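5 October 2025
Dye bench, Wiltbridge workshop

Weld day! I have been waiting for this since May, when Siu-fong cut the last of the stalks from the Arkbridge plot and hung them in the stairwell. They smelled like hay for weeks and then like nothing at all. Chopped 400 g of dry stalk, leaf and seed head this morning, stems included, and put it to soak in the big steel pot with rainwater from the barrel.

Mordant was done ahead. Wool skeins in alum overnight, rinsed once, kept damp in a towel. Cotton had the soy treatment and then alum, which takes forever, but the last cotton batch without it came out the color of weak tea, so no more shortcuts from me.

Brought the pot up slowly and held it at 57 C. Tzu-hsuan swears by going hotter, and we argued about it (nicely) over the steam. Her Prandurley notes say the yellow goes brownish if you push it, though, and she wrote those notes herself! So we stayed low. Added a pinch of chalk and the whole bath jumped from pale straw to this loud, acid, wonderful yellow. I actually shouted. It never gets old.

First wool skein in for 22 minutes. Pulled it, squeezed it, looked at it by the window: clear lemon, very even, no streaks where the ties were. Loosened the ties this time to figure-eights and I think that is the whole difference. Second skein went into the same bath and came out softer, more like butter. Third one barely took anything, so I stopped there and saved the liquor in a lidded bucket for overdyeing.

Cotton was less exciting. Good color at the hems and thin in the middle, probably from folding it too tightly in the pot. Will try again with a wider vessel.
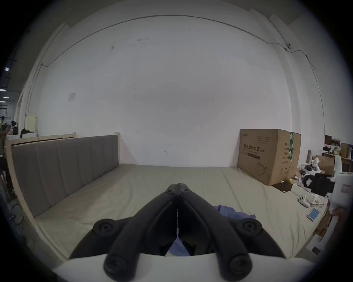
OVERDYEING

Blue first or yellow first? Siu-fong says blue first, always, and the samples agree with her. Weld over a light indigo gives a green with some life in it. Indigo over weld looked muddy on the two bits I tried, and the vat went cloudy afterward -- possibly chalk carried over from the yellow bath. Rinse better!

Dip times for the blue, so I don't have to guess again:
Pale: one short dip, air, rinse
Middle: three short dips, airing fully in between
Dark: 8 dips over two days, and don't rush the second day

The middle blue with the second weld bath over it is my favorite thing we have made all year. It is the green of the old Sangkhawat sample card, the one with the corner missing, and I had pretty much given up on ever matching it. Pinned a strand right next to the card and Tzu-hsuan couldn't pick out which was which from across the table.

Lightfastness strips are taped in the south window, half of each covered with foil. Wool lemon, wool butter, middle green, cotton. Leave them alone please, even if the tape curls.

Still to do:
Weigh the leftover stalks and write it on the jar
Strain the saved liquor, it had bits in it
Ask Siu-fong if she kept seed
Soy for the next cotton batch, thinner than last time
Find the other thermometer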